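Planejamento e Compra de Equipamentos para Automação
Notas de aula – Unidade 3: do simulador ao pedido de compra

Na unidade anterior vimos como levantar requisitos. Agora passamos ao orçamento. O caso de trabalho é o laboratório de Okville, que precisa decidir se compra um manipulador de dois braços e quais garras vai montar nele.

Custos a separar na planilha:
Aquisição – robô, garras, controlador, frete.
Instalação – base, rede elétrica, área de segurança.
Operação – energia, peças de desgaste, horas de técnico.
Software – licenças do simulador e suporte anual.

O erro mais comum dos grupos é lançar tudo em aquisição. No projeto Multport, o item mais caro depois do robô foi a adaptação da sala, que não constava da primeira versão do orçamento.

Antes de pedir cotação, a tarefa é montada em simulação. O modelo usado nesta unidade tem dois braços com garra, uma mesa com objetos pequenos e o mobiliário de uma sala comum.

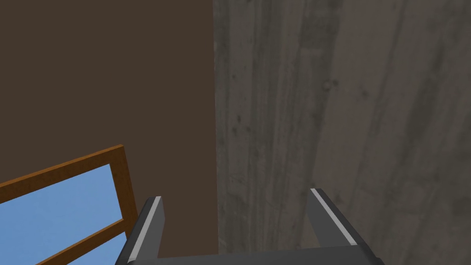
Ambiente simulado do caso Okville.
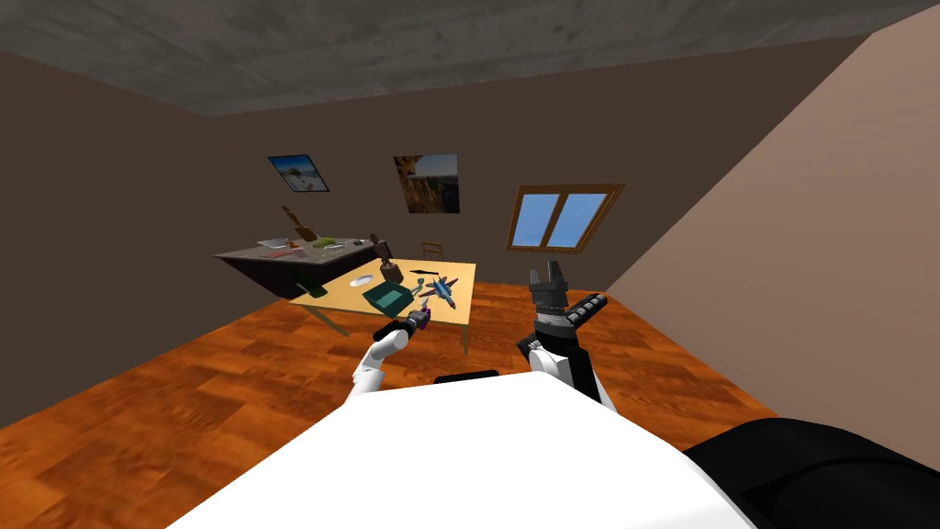

Da simulação saem três dados para a especificação técnica: alcance necessário, abertura mínima da garra e carga por braço. Para o exercício, adotem alcance de 700 mm e carga de 3 kg. O fornecedor Derlow oferece um modelo com alcance de 717 mm, dentro do pedido, mas com folga pequena. Calculem se a folga ainda basta caso a base fique recuada 20 mm em relação à mesa.

A simulação não responde a tudo. Ruído, manutenção e prazo de entrega de peças precisam vir por escrito do fornecedor. A Amarasinghe, segunda empresa do caso, cobra mais pelo robô e inclui duas visitas técnicas por ano. Comparem as propostas pelo custo total no período de uso, e indiquem qual período adotaram.

Reserva para imprevistos: mais de 20% no primeiro ano, se a instalação exigir obra. O percentual deve aparecer em linha própria, com justificativa.

Entrega do grupo: planilha de custos, especificação de uma página e quadro comparativo das duas propostas. Prazo: última aula de setembro.

Leitura para a próxima unidade: contratos de manutenção e cláusulas de garantia.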